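# What the quote leaves out

Plurnard makes sheet metal housings and the plastic frames that go inside them. Until last year every frame was placed by hand, checked by eye and passed along the bench. The firm has 16 people on the floor and no engineering department. When it decided to look at a robot with a proper five-fingered hand, the job of working out the cost went to Jovita Zamudio, who had handled the purchasing for the press line.

She started with three suppliers. Quintero quoted for an arm and a simple two-finger gripper. Astero wanted to sell a complete cell with fencing. Fevance offered a lease with a choice of hands, and a trial period before anything was signed. The prices were hard to compare, as each supplier had drawn the line in a different place. One included sensors. One included training but charged for travel. One left out the table.

Zamudio put everything into a single spreadsheet with a row for each item, whether the supplier had mentioned it or not. Cabling had its own row. So did the worktable, the cabinet, the laptop, spare fingertips and the hours her own staff would spend standing beside the thing. The last of these turned out to be the largest number after the arm itself. She had budgeted 100 hours for setup and testing. The trial used 300.

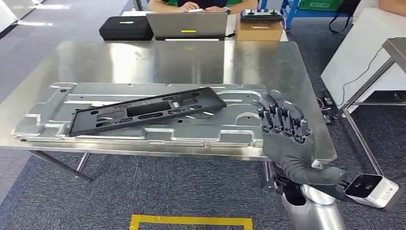
Most of the extra time went on parts. A flat panel with raised ribs is easy for a person to read by touch, and a frame dropped on it at an angle can be nudged straight without thinking. Getting a robot to do the same takes a great many attempts, and every attempt needs someone to set the parts out again. Zamudio now advises other small manufacturers to ask for a figure per part, per month, and to have it in writing before a trial begins.

She also suggests holding money back for the second year. Hands wear faster than arms. Software licences come up for renewal, often in April, when many firms are closing off other bills. Plurnard set aside $2,000 for replacement fingers and cables and treats it as spent.

Space was the other surprise. The arm's reach decided where the table could go, and the table decided where everyone else could walk. Floor markings were cheap. Shifting two benches and a power outlet was not, and neither cost had appeared on any quote. Light matters too if the cell relies on cameras, so blinds and lamps belong in the plan for any room with large windows.

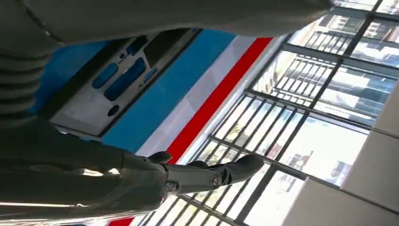
Zamudio said she would lease again before she bought, even at a higher monthly rate, and that she would ask for the exit terms first. A lender had told her the resale value of the arm would be fair and the resale value of the hand would be close to nothing, and she thought that was the most useful advice she got all year.

Plurnard has since extended the Fevance lease for one cell. A decision on a second will wait until the hours per part come down.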